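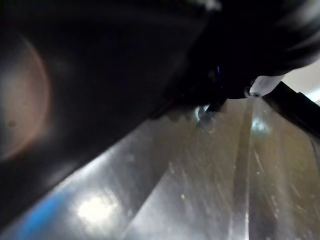

Gripper at work close to the steel surface, Lamley robotics club.

Equipment Review: The Jatby Gripper Kit in a Student Club Setting

The Lamley robotics club adopted the Jatby gripper kit in May as a replacement for its older Sundex units. This review summarizes one term of use by 16 students, most of them in their first year of competition. It was prepared by Hiwot Tesfamariam, faculty adviser, with notes from student lead Ebise Habte.

Assembly took the students seven sessions. The printed guide is clear on wiring but thin on calibration, and two teams had to repeat that step. Spare finger pads are sold only in packs of 44 - more than a club of this size is likely to use.

Close work over metal proved the hardest part of the program. Glare from a scratched steel surface confused the students' vision code on several runs, and the kit's software offers no simple exposure control. Large, curved items were a better match for the gripper. 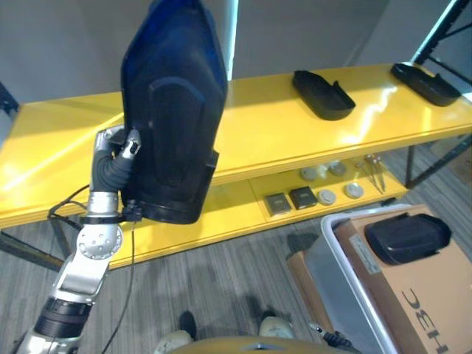
Teams practiced picking up such items and returning them to a shelf, a task taken from the Kettle Challenge rules. Grip force can be set at five levels. The middle setting was suitable for most objects, while the highest tended to twist thin pieces out of line.

Support from the supplier was courteous, although replies were slow during exam season. The club recommends the kit for intermediate groups with an adviser present during calibration. Beginners may find the Sundex units easier to set up. The club will keep both in service next term.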